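Home Services Simulation Evaluation Talks and Notes Contact

Last updated: September

Speaker notes: The Dreltoveo simulation service, a review for prospective partner sites

Opening. Thank the host institution and confirm that the sound reaches the back rows. State at the start that this talk is a review of the Dreltoveo service as offered to member sites, and that the speaker's office has no financial interest in its sale. Questions are held until the end. The session closes at noon and the room is needed afterward.

Background. Dreltoveo is a subscription service for testing robot handling tasks in simulation before any equipment is bought or moved. A site sends in the dimensions of its shelving, a short account of the items to be handled, and the make of arm it owns or is considering. The service returns a working simulated cell, a set of trial runs, and a written report. The office reviewed the service on behalf of 2 sites, Stotville and Olitz. Both operate small storerooms with fixed shelving, and both had asked whether a single arm with a two-finger gripper could be expected to work close to their units.

Pause here. Ask for a show of hands from those who already use simulation of any kind. Adjust the pace of the next part accordingly.

What was ordered. Each site took the standard package. It includes the cell model, a wrist-view recording of every run, and access to the trial log. The advanced package adds custom surface finishes and lighting. The office did not order it and can offer no opinion on its value. Audience members who need realistic surfaces for training a vision system should ask the supplier for samples before signing.

Setup. The intake form is long but clear. Stotville completed it in one afternoon. Olitz needed a second round, as its shelf drawings showed outside dimensions only and the form asks for the clear opening between posts. Recommend that sites measure the opening directly and enter the smallest value found. The form does not warn the user when an opening is narrower than the gripper — the supplier has been told of this.

Next slide. Allow the audience a moment with it before speaking. Remark that the wrist view is the one reviewers will spend most of their time with. The shelf unit is at the left, with its upright post and lower ledge, and the fingers are open with nothing between them. Draw attention to the lower left, where the dark palm overlaps the white ledge in the view. Point out that a reader cannot judge the true distance between palm and ledge from this view alone. The distance has to be taken from the log. 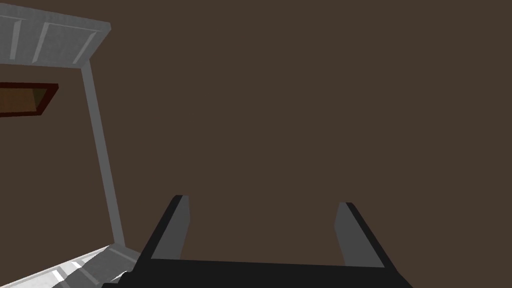 Wrist view in simulation: gripper open and empty, shelf unit at left, plain brown wall behind.

Continue with the matter of detail. The geometry is simple and the surfaces are flat. For questions of reach and clearance this was found to be sufficient. It should not be taken as evidence of how a camera would perform in a real storeroom, where labels, shadows, and worn edges all play a part. The supplier's own order sheet says as much, in small type.

Findings. The trial log for Stotville held 42 runs. The office read all of them. Entries are in plain language and give the start position, the target shelf, the closest approach to any fixed surface, and the reason for stopping. The last of these is the most useful column in the product. Several stops were recorded as "path not found," and the report explained each one in a sentence or two. Olitz received a shorter log, and its report was thinner as a result. Sites should agree on the number of runs in writing.

Support. Replies came by e-mail, almost always within one working day. Telephone support is not part of the standard package. One request, to move a shelf unit within the cell after delivery, was treated as a new order and billed accordingly. The terms permit this. Sites that expect to rearrange their storerooms should ask for the revision option at the outset.

Comparison. If asked about Nakpan, state that it was examined only from its published materials and was not tested. Nakpan is sold as software to be installed and run by the customer, and a fair comparison would require staff time that neither site could spare. Do not be drawn into a ranking.

Recommendation. The office regards the standard package as suitable for sites that need an early answer on reach and clearance and have no modeling staff of their own. It is not recommended as the sole basis for a purchase. A physical trial with the chosen gripper should follow, using the site's own shelving.

Handouts are on the table by the door: the blank intake form, the checklist for measuring shelf openings, and a sample page of the trial log with the site details removed. Sites wishing to join the next review should leave their contact details on the sign-up sheet before Wednesday.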